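Felt pads keep falling off chair legs, what holds?

Hazem Abdelaziz
asked on a Wednesday, Home & Repairs

Moved into a rental in Zestdale, hardwood floors all through. Lease says any scratches come out of the deposit. Bought the stick-on felt circles for the dining chairs, 4 chairs, and they last maybe a week before they slide off sideways and leave a gummy ring on the floor. Then the bare leg drags and I get to panic about it.

Tried a second brand, same story. Tried super glue under one, it came off too and now the leg has a crusty bit. Legs are round, kind of narrow, slightly angled outward. Wood, varnished I think.

What do people use that stays on? Don't want to spend a fortune, they're not nice chairs. Also how do I get the gum off the floor without wrecking the finish.

3 replies

Lakshmi Hegde
Just get rugs

Geetha Namboodiri
Angled legs are your problem. The pad only touches on one edge so every time you scoot in, it gets peeled. No sticker is going to like that.

What worked on mine (31 years of kids and chairs in this house):

Flip the chair. Scrape off everything, old glue too. Light sanding with 100 grit, only the bottom, you want the shine gone. Wipe with rubbing alcohol and let it dry all the way. I skipped the drying once and had to redo the whole set.

Then nail-on felt glides, not the stickers. Little nail in the middle, felt around it. Drill a small pilot hole first or you can split a skinny leg. Tap it in gently. If the felt wears down to the nail, change it THAT DAY, a nail head will do worse to your floor than the bare leg ever did.

If you don't want to put holes in, the slip-on rubber or silicone caps are ok. Measure across the leg and go a hair smaller. They do collect hair and grit so pull them off and rinse every so often.

For the gum — warm soapy water on a cloth, leave it a minute, then an old plastic card held flat. Still sticky, a drop of cooking oil, rub, wipe it up well after. Dont use a metal scraper. Try it behind a door first if you're nervous about the finish.

Mwajuma Kashindye
Agree with Geetha on the prep, disagree a bit on nails, I'd save those for chairs you own forever. Stickers can work if you let them set. Everyone sticks them on and sits down five minutes later. Leave the chairs upside down overnight, longer if you can stand it. And press hard while the glue grabs, the whole pad and not only the middle. Squeeze it from both sides if it's a loose block you're gluing to something, straight and even so it doesn't creep.
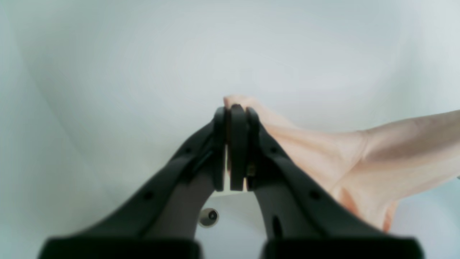

Dark gray block, held upright from both sides

Other thing, buy the thick felt and cut your own. The sheets are cheaper and you can match the leg exactly. Anything sticking out past the edge of the leg will catch and peel. Mine are 9 months in and I've replaced one, which was the chair my brother rocks back on.

For the crusty super glue leg, nail polish remover on a cotton swab but it'll take the varnish with it, so bottom only and keep it well away from the floor. Or sand it off when you do the rest.

And take photos of the floor now, with the scratches that were there before you. Email them to the landlord. Should of done that in my last place.

Hazem Abdelaziz
Thanks all. Oil worked on the rings. Going to try the thick felt first and leave them overnight, glides if that fails. No rugs, the cat pees on rugs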